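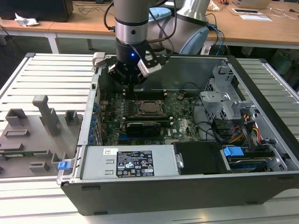 Chapter 12
Inside the Desktop Computer

In this chapter you will learn to
– name the main parts found inside a tower case
– find the processor socket and say how its retention frame works
– tell memory slots from expansion slots
– trace power from the supply to the board and drives

Key terms: chassis, motherboard, socket, load lever, DIMM, expansion slot, drive bay, power supply

Most people who use a desktop computer never take the side off. The work is simpler than it looks. An office tower is a metal box with a few large parts in it, and nearly all of them come out with a latch, a lever, or a small number of screws. Lay the tower on its side with the open side up, and the motherboard lies flat in front of you like a map.

In the Dell tower used for this chapter, the power supply is a silver box with a black regulatory label. The drive cage stands on the right, and red, yellow, and black power cables run beside it. Blue marks many of the parts meant to be moved by hand, such as the expansion slot latches and the handle on the hard drive.

Before you open any case, shut the computer down, unplug the power cord, and hold the power button for a few seconds. Wear a wrist strap clipped to bare metal on the chassis.

12.1 The Processor Socket

The processor sits in a socket near the middle of the board. A metal retention frame presses it down onto the contacts, and a thin lever holds the frame shut. To open it, push the lever down slightly, move it out from under its catch, and raise it. The frame can then be lifted.

Never touch the contacts in an empty socket. A bent contact is hard to see and harder to fix. If the socket will stay empty for more than a few minutes, put the plastic cover back on.

Memory modules go in the long black slots close by. The slots are often labeled on the board itself – look for the letters DIMM in small white print. 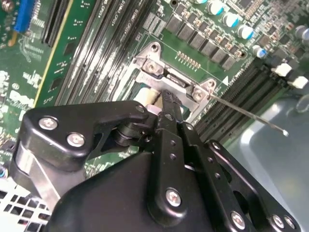 Figure 12.1 Retention bracket and lever, with the memory slots behind.

Check Your Work

In May, students in the Riquelme evening course kept a log of every part they removed, with its position and the number of screws. Keep a log like theirs as you work through this chapter. Draw the board first, then write in the parts. The blank form is on page 291, and a finished one from the Cornau workshop is on page 467.

12.2 Cards, Drives, and Cables

A graphics card stands in an expansion slot with its connectors facing the back of the case. Release the latch at the back, free any catch at the end of the slot, and pull the card straight out by its edges. Do not rock it from end to end.

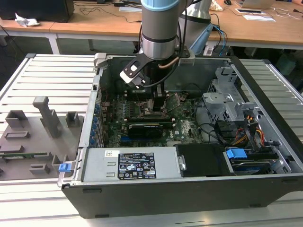 Lab 12-A: Taking Inventory

Time: 31 minutes
You will need: one tower, a wrist strap, a pencil, and the blank form

1. Lay the tower on its side and remove the side panel.
2. Find the power supply and copy the ratings from its label.
3. Follow each bundle of power cables to its far end and write down what it feeds.
4. Find the memory slots. Record how many are filled.
5. Replace the panel and hand in your form.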